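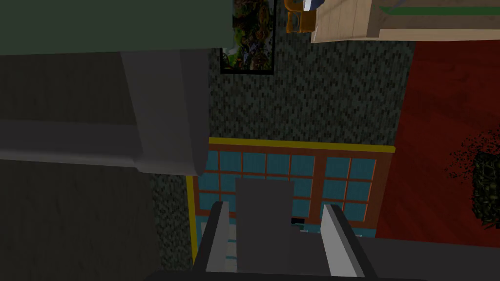

Getting Your First Wrist Camera View in the Simulator

Robotics Club, Unit 4: Simulated Arms
Written by Olesia Prokopenko, with fixes from Rami Farah

Welcome to my favorite unit of the whole year! Up to now you've been flying the outside camera around the room like a drone, and that's fun, but the arm doesn't get to see any of that. It has one camera on its wrist, looking out past the gripper. By the end of this tutorial you'll have that view running on your own screen, you'll know which way is up in it (harder than it sounds), and you'll have saved your first run to the team folder.

Plan on 60 minutes if you've already done Unit 3. If you haven't, go back and do it, because we use the joint names from there and I don't explain them again.

What you need

A club laptop, or your own with Pridik installed (that's our simulator)
The Renia room pack, unzipped into your rooms folder
The Zhuravel arm file, the newest one on the shared drive
A game controller if you like driving that way; keyboard works too
Paper and a pencil, for step 4

Step 1. Load the room

Open Pridik and pick Renia from the room list. The furnished rooms are heavy, so give the textures time to come in. If the walls are plain white, they haven't loaded yet. Wait, then press R to refresh once. Pressing it over and over starts the loading again from the beginning each time, and we lost half a meeting to that last year.

Step 2. Add the arm

Choose Add, then Robot, then Zhuravel. It drops in at the room's origin. Check the joint panel on the left: you should have 7 joints listed, plus the gripper. If the gripper line is missing, you have the old arm file. Get the new one and start over from step 1.

Leave every joint at zero for now. I know it's tempting!

Step 3. Attach the camera

In the joint panel, right-click the last link and choose Attach Camera. Set the parent to wrist, not base. Leave the position numbers at their defaults and hit Apply. Now open View and switch from Outside to Wrist.

You should be looking along the gripper from behind. The two fingers poke up from the bottom of the view, and the flat palm plate sits between them. Everything else is the room. If all you see is gray, the camera is probably inside the palm. Raise the Z offset one click at a time until the fingers appear.

Step 4. Find "up"

Okay, this is the part everybody trips on, so take your time. The camera turns with the wrist. Roll the wrist a quarter turn and the whole room rolls over on its side, while the gripper stays exactly where it was in your view. In the view at the top of this page, the room has gone sideways: the window, the framed picture and the red floor are all there, but the floor is a tall patch on the right. Your brain will insist it's a red wall. It isn't!

Try it yourself. Set joint 7 to 90 and look. Now, before you touch anything else, draw a quick box on your paper and put an arrow in it pointing toward the ceiling. Large things help here. Find the floor first, then go straight across to the other side, and that's your up. Furniture and plants are good for a second check, but small objects will fool you, so leave them for last.

Set joint 7 to minus 90 and draw the arrow again. Then have your partner pick a setting while you look away, and work it out from the view alone. Rami can do this in a couple of seconds now and he's a little smug about it.

Step 5. Drive toward something

Choose a target with strong edges. A window with lots of little panes is perfect – the grid gives you straight lines to compare against your fingers, and you can tell right away if you've drifted or twisted. Plain walls are miserable to steer by.

Use short taps. Move, stop, look, move again. Try to keep your target between the two fingers as you get closer. The palm plate is going to hide part of it, and there's no way around that with the default camera, so line up early while you can still see plenty of the target on both sides.

One thing to remember from step 4: the arrow keys move the arm in room directions, and your view may be turned. If you press Up and the picture slides left, nothing is broken. Look at your arrow on the paper. (You can switch the keys to camera directions under Settings, Controls, and for competition driving you'll want to. For this unit please leave it alone. Learning it the slow way pays off so much when we get to writing the code.)

Step 6. Save your run

Press F9 to start recording and F9 again to stop. Keep it short; 13 seconds is plenty. Pridik writes one still for every step plus a text file with the joint angles. My own first run came out to 259 stills, and I looked through every single one because I was so excited.

Name the folder with your initials and the unit number, then drag it to the Solton folder on the shared drive. Solton is our code for sorting wrist views by which way the room is turned, and your runs are what we'll test it on in May. So messy runs are welcome! Odd angles are welcome too. Please don't delete the ones where you got lost.

If something goes wrong

The view jitters: turn off Shadows under Settings, Display.

The fingers don't move when you squeeze the trigger: the gripper is locked by default. Click the little padlock next to it in the joint panel.

The arm goes straight through the furniture: Collisions got switched off. Turn it back on and reload the room, and redo your recording if you'd already made one.

You can't get back to a normal view: switch to Outside, press Home, then set all the joints to zero.

Going further

Done early? Move the camera back two clicks on the Z offset and do step 5 again with the same target. Then tilt it a few degrees so it looks over the palm plate. Write down which setup let you keep the target in sight longest and bring your numbers to the next meeting – we're choosing the camera mount for the real arm soon, and I'd love to have everybody's results on the whiteboard when we do.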